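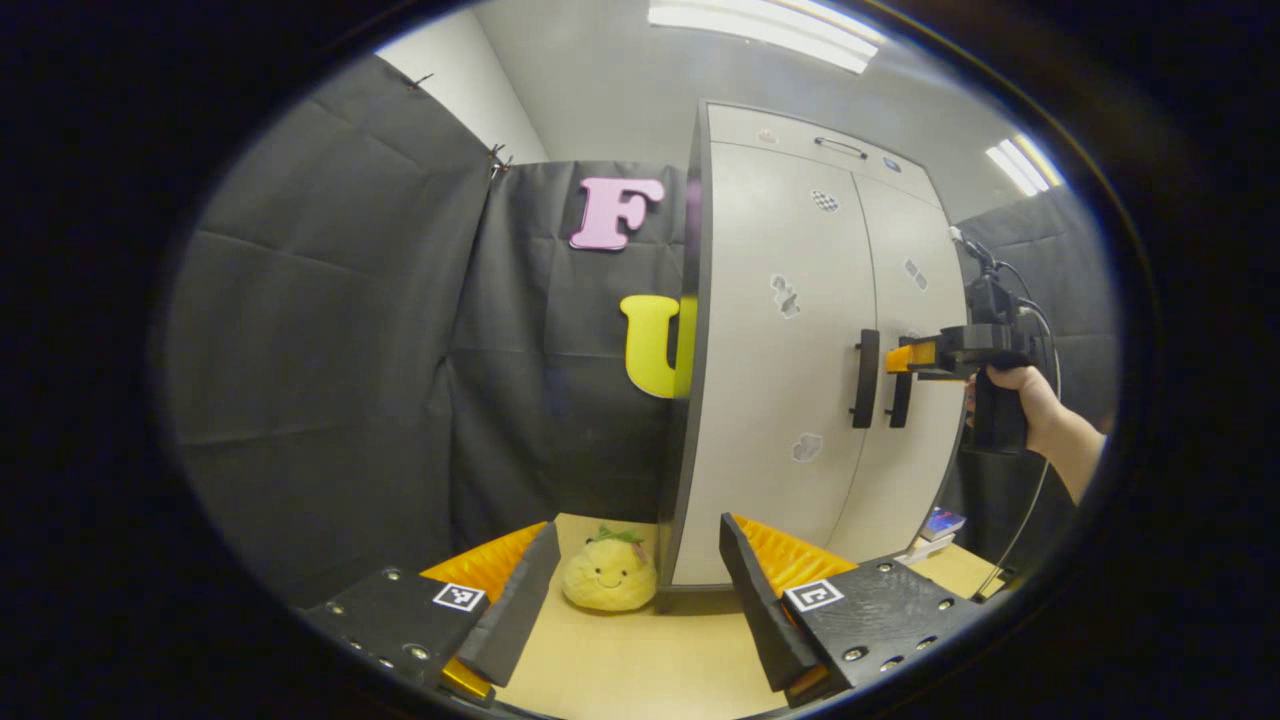
3.2 The cupboard, and what ended up in it

I should say a bit about the cupboard, because Lensa and I changed our minds about it twice and the results in section 4 only make sense if you know which version people were using. We wanted something the Ultasdale families would treat as ordinary furniture, small enough to go on a table, with more than one way in. The first one, from Ravimex, had open shelves and was hopeless for our purposes (everyone could see everything, so no one had to remember anything!). The one we kept is white, with a compartment along the top and two doors underneath, and the two door handles sit right next to each other near the middle. Figure 2 shows it on the table, with one of the soft toys beside it.

I hadn't thought much about those handles until Ingrid Zamora read our first notes and asked why so many people opened the wrong door. Fair question. When two upright handles are that close together, you reach for the pair and take whichever one your fingers meet first, and the taller door tended to win. We went back over our session notes and found 17 people who had mentioned it without being asked. One grandmother from the Irncombe group told me her kitchen at home was the same and she'd been opening the wrong side for years.

The stickers helped more than I expected. They're small, and they don't label anything, but people used them as landmarks all the same. "Behind the checked one" came up again and again on the second visit, usually from the children, and then the adults picked it up from them. I'd love to look at this properly with a bigger group (we had some 100 visits in all, spread over one wet February, so I'm wary of leaning on it).

As for the toys, the smiling yellow fruit with the leafy top was the clear favourite, and it was also the one most often left out on the table. Lensa reckons people didn't like shutting a face in a cupboard. I'm not so sure, and we come back to it in 4.3.

Figure 2. The table-top cupboard used in the second round of visits, with the yellow fruit toy.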